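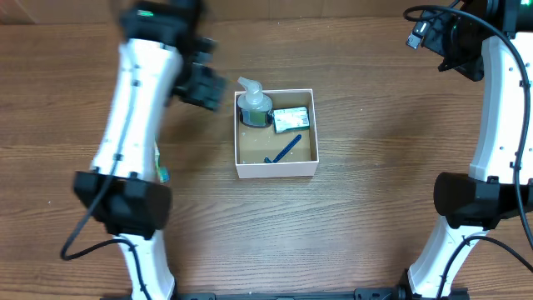
Projektbericht: Zwei Arme packen eine Kiste

Angefangen hat das Ganze im Januar, und ehrlicherweise mit einer viel größeren Idee. Ich wollte eine komplette Sortierstation bauen, mit Förderband und allem Drum und Dran, und mein Betreuer hat sich das ruhig angehört und dann gefragt, wie viele Wochen ich denn Zeit hätte. Es waren 15. Also kein Förderband. Übrig geblieben ist der Teil, auf den ich sowieso am meisten Lust hatte: zwei Arme nebeneinander, eine offene Kiste in der Mitte, und rein und raus damit. Das Projekt heißt bei mir Jultia, fragt nicht, der Name war im Repository schon eingetragen und ich wollte ihn nicht mehr ändern.

Gebaut habe ich in der Gemeinschaftswerkstatt Romton, hinten am langen Tisch. Die Arme sitzen beide auf einer schwarzen Metallschiene an der Tischkante. Die erste Schiene habe ich versemmelt (Löcher zu weit außen gebohrt, dann konnten sich die Greifer über der Kiste gar nicht treffen), die zweite passt. Das Verschrauben klingt nach einer halben Stunde und hat mich einen ganzen Samstag gekostet!

Die Gegenstände

Ich wollte Sachen, die man wirklich im Bad rumliegen hat, und keine Holzwürfel. In der weißen Pappkiste liegen deshalb ein Seifenspender mit Pumpkopf, ein Päckchen mit grünem Rand und ein dunkelblauer Rasierer. Der Spender ist dankbar, weil man ihn am Körper fassen kann, nur der Pumpkopf steht blöd zur Seite und der Greifer bleibt gern daran hängen. Das Päckchen geht gut, solange es nicht flach an der Wand lehnt. Und der Rasierer, tja. Lang, dünn, schräg in der Kiste, und wenn der Griff zu nah am Boden liegt, kratzen die Finger nur über die Pappe. Mit dem habe ich mehr Abende verbracht als mit dem Rest der Software zusammen.

Kabel

Darüber hätte ich vorher gern mehr gelesen. Die Kabel laufen außen an den Gliedern entlang und brauchen an den Gelenken eine Schlaufe, sonst zieht es sie beim Strecken aus dem Stecker. Zu große Schlaufen verhaken sich dafür am Gelenkgehäuse. Ich bin bei kleinen schwarzen Clips gelandet und kontrolliere vor jedem Lauf einmal mit der Hand. Am USB-Stecker bin ich noch nicht zufrieden, der braucht eine richtige Zugentlastung. Kommt auf die Liste.

Software und Testläufe

Die Bewegungen laufen über Nassar, das ist mein eigenes kleines Python-Paket, das den beiden Armen abwechselnd Zielpunkte schickt. Am Anfang durften beide gleichzeitig los und haben sich prompt über der Kiste gerammt. Jetzt gibt es eine Sperrzone: Ist einer drin, wartet der andere draußen. Macht alles langsamer, ein kompletter Durchgang dauert bis zu 90 Sekunden, aber meine Nerven danken es mir.

Insgesamt habe ich 40 Durchgänge gefahren. Bei neun davon ging etwas schief, fast immer mit dem Rasierer, einmal ist mir die Kiste mitgewandert. Seitdem klebt doppelseitiges Band drunter.

Offen ist noch die Sache mit dem Licht. Abends unter der Werkstattlampe greift der linke Arm merklich öfter daneben als nachmittags, und ich weiß noch nicht, ob es an den Schatten in der Kiste liegt oder an meiner Kalibrierung. Als Nächstes probiere ich eine Lampe von der Seite und weichere Fingerspitzen aus.

Stand: 6. April 2020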